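Cup Night at the Plasley Robot Club

I joined the Plasley robot club for the snacks, and I'm not ashamed of it.
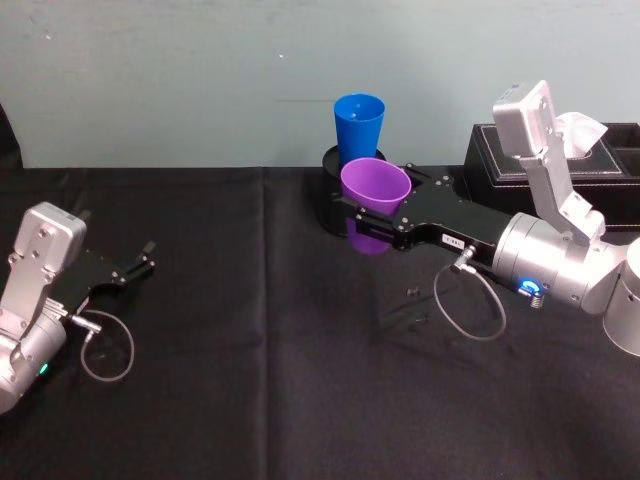
My plan was to hang around the back of the room and write something short and sweet about students and their gadgets. Two hours later I was gripping the edge of a chair over a plastic tumbler.

The job this term is putting away cups. You have two arms, a black tablecloth, a holder and a couple of tapered cups, one purple and one blue, and the purple one has to end up where it belongs. My kid could do it at 2! But try it with a gripper (the students let me have a go, bless them) and you start to respect your own thumbs. I came in too low, then too far left, then I panicked and let go.

The club calls its project Trorosel, after a bus stop, and it runs on a budget of $3,000 a year, most of which seems to go on cables. They argue constantly, mostly about how far a cup should tip on the way over. One camp likes a bit of tilt. The other camp thinks tilt is for show-offs.

In November they take it all to Phromma for the regional meet, where the team from Panow is the one to beat. I've already asked if there's room in the van.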